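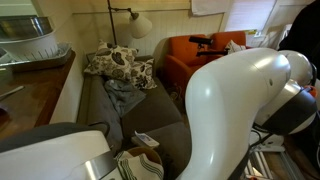
3.2 Living-area setting and soft furnishings

Figure 2. Sofa used in the living-area condition, with two patterned throw pillows at the far end and a crumpled blanket draped from the backrest onto the seat.

The living-area condition was designed to capture the state of a sofa between uses. Earlier work on household tidiness has relied mostly on hard surfaces such as counters and desks, where an item is either in its assigned place or out of it. Soft furnishings do not divide so cleanly. A blanket may be folded, spread, draped or bunched, and residents differ in which of these they accept as tidy.

The sofa in Figure 2 is dark grey-brown and has flat seat cushions. Both pillows are cream with dark brown and black leaf or floral motifs, and they differ in size. The larger is propped against the corner and the smaller leans beside it. The blanket is blue-grey and lies in front of them. Under the coding scheme in Section 2, the pillows were scored as "placed" and the blanket as "displaced, on furniture." The pillow score does not depend on alignment. A leaning pillow is coded as placed provided that it rests against the backrest, an arm or another pillow.

Small items near the seat were coded separately. A white box or booklet lies at an angle near the front seat section, with a round tan basket immediately below it in the view. Printed matter and small packaging share one category, "light loose items," as coders could not always separate the two from still images. Baskets were coded as containers whether or not their contents could be seen.

3.3 Rating procedure

Raters were recruited through the Durkar household panel and completed the task in December. Each of the 85 raters scored the living-area arrangements on a 7-point scale running from "needs attention now" to "needs no attention." Ratings were entered in Suvix, and the order of presentation was randomized for each rater. Raters were told to judge the furniture and the items on or near it, and to disregard wall color and flooring.

A second score, perceived comfort, was collected with the Lullness scale after all tidiness ratings had been completed. The two scores were kept in separate blocks to limit carryover. Following Laryea's treatment of textile clutter, a draped blanket was expected to lower the tidiness rating and to leave the comfort rating unchanged or slightly higher.

Responses entered in under 2 seconds were removed before analysis. After this step, 2,000 ratings remained in the living-area set. Scores were centered within rater to correct for differences in how individuals used the ends of the scale. Blanket state, pillow placement and the presence of light loose items were then entered as fixed effects, with rater and arrangement as random intercepts. Container presence was tested in a separate model, reported in Section 4.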